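3.2 Setting and participants

The study took place at Humphreys, a mid-sized leisure centre in Balldale with a gym floor, two studios and a small pool. We chose it for the early timetable. The first group session starts before most people in the town have left for work, and the centre has offered sessions at that hour for long enough that a settled group of regulars has formed. We recruited from that group and from people who had joined within the previous month.

Thirty people took part. All were over 18, all had signed up for at least one morning session a week, and none was preparing for a competition. Recruitment was by a notice at the front desk and a short talk given by the second author at the end of sessions in May. People who trained only in the evening were not included, even where they said they would like to change.

Each session was led by one of three trainers employed by the centre. The trainers split the people present into two small groups, one working on the gym floor and the other in the studio, and swapped them at the halfway point. The split was made on the day, by whoever was standing where, and we did not ask the trainers to change this. A fixed split would have been easier to analyse, but earlier work at the same centre (Karaca and Llanos) had found that regulars disliked being told who to train with, and we wanted attendance to reflect the sessions as they were normally run.

3.3 Sleep and waking records

Participants kept a paper diary for seven weeks. Each morning they wrote down the time they woke, whether they had gone back to sleep, the time they got up, and whether they went to the session. There was a line at the bottom for anything else they wished to note. We asked for the diary to be filled in before lunch, as pilot entries made in the evening were noticeably vaguer about waking times.

Time of first waking and time of getting up were treated as two separate measures. In the pilot, several people woke well before the alarm, lay awake or read for a while, and slept again. Counting only the final waking would have hidden this, and broken sleep of this kind was one of the main things we wanted to set against attendance. Where a diary gave more than one early waking, the first was used.

Over the whole period 1,840 diary lines were entered into the study database. Lines with no waking time were kept for the attendance counts but left out of the sleep analysis. Two of the authors (Kong and Shen) read the free notes separately and sorted them into broad themes, then met to settle the differences. Most disagreements concerned notes that mentioned both tiredness and sore muscles, and these were placed under both themes.

3.4 Strength exercises

The content of the sessions was left to the trainers within limits agreed beforehand. Every gym-floor block had to include a press, a row and at least one exercise that bends and straightens the elbow under load. Legs and trunk were worked mainly in the studio. We asked for this arrangement so that tiredness in the arms, which the pilot group had mentioned more than any other complaint, could be linked to a known part of the session.

After each block, participants gave a single rating of effort on a printed scale. Ratings were collected on cards and dropped into a box by the door. The trainers did not see them. Weights were chosen by the participants and were recorded only when the trainer had time to do so, which in practice meant that the record for busy mornings is thin. We have therefore not used load as a measure in this paper, and all statements about how hard a session was rest on the ratings.

A participant who missed a session was not contacted. We considered sending a text message, as is common in studies of attendance, but a message from the research team might itself have brought people back. The centre's own booking system, Fliltlow, does send a reminder the evening before. This was left switched on for everyone and its wording was not changed during the study.
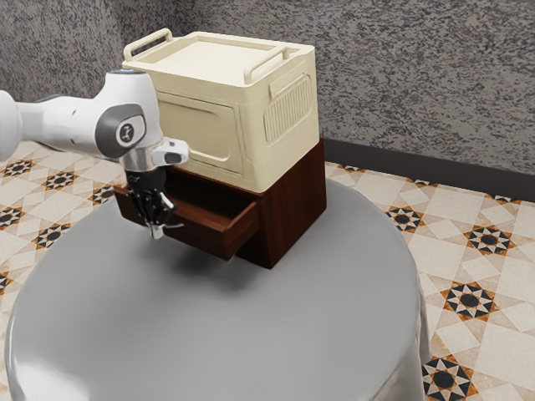 Figure 2. White and grey arm with a rounded joint, metallic wrist flange and black gripper, fingers pointing down (computer rendering).

3.5 Analysis

The main outcome was attendance, scored as yes or no for each booked session. We fitted a mixed model with first waking time, whether the person had gone back to sleep, and the effort rating from the previous session as predictors. Participant was entered as a random effect. The trainer leading the session was added as a fixed effect after an early look at the data suggested that one of the three had fuller groups than the others. Results are given with and without this term.

Missing effort ratings were not filled in. Where a card had been lost or left blank, the following session was dropped from the model but kept in the simple counts. We also ran the model on new members alone – this was planned from the start – to see whether the pattern differed for people who had not yet built up a routine. The groups are small and the results for new members should be read with that in mind.

Themes from the free notes were not entered into the model. They are reported alongside it in Section 4, mainly to help explain sessions that were booked and then missed. Quotations are given as written, apart from corrected spelling and the removal of names.

3.6 Consent and withdrawal

All participants gave written consent and could leave the study at any time without giving up their place in the sessions. Three people withdrew, two after a change in working hours and one without stating a reason. Their diaries up to the point of withdrawal were kept with their agreement. The diaries are stored in a locked cabinet, and the key linking names to participant numbers is held separately by the first author.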